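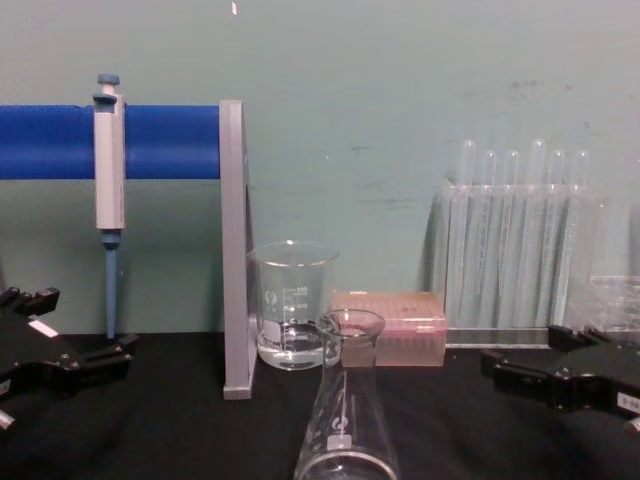 Foro de técnicos de laboratorio > Día a día > ¿Os han automatizado el pipeteo?

dolen_lab
18 de agosto de 2020
Hola a todos. En mi laboratorio (Custhorpe, planta de Dernley) nos han puesto dos brazos para la preparación de muestras y llevo 5 semanas conviviendo con ellos. Mi muñeca, encantada, pero ahora me paso media mañana colocando las cosas siempre en el mismo sitio y la otra media mirando. ¿A alguien más le ha cambiado así el puesto?

pipetona
¡Uf, sí! Yo antes hacía series enteras con la radio puesta y ahora relleno incidencias. Eso sí, el pulgar ya no me duele y no vuelvo atrás ni loca.

matraz502
Pues yo no lo veo tan bonito. En el nuestro, en octubre no renovaron a dos compañeras, y a los que quedamos nos dieron una formación de 5 horas y hala. El sueldo, el mismo.

dolen_lab
Aquí de momento seguimos todos, aunque el turno de tarde lo han cambiado ya dos veces. Y si dejo la caja de puntas un poco torcida, me toca parar y recolocar —lo llevo fatal—.

pipetona
@matraz502 Pero eso es cosa de la empresa, no de los brazos, ¿no?

matraz502
Ya, pero los compró la empresa, jaja. A mí que me pregunten antes.

Lis
¿Habéis pedido que os enseñen a programarlos? En mi centro lo pedimos por escrito y nos dijeron que sí. Tardaron roughly un mes, perdón, más o menos un mes (tanto manual en inglés...).

dolen_lab
Pues no se me había ocurrido, Lis. Mañana lo pregunto y os cuento.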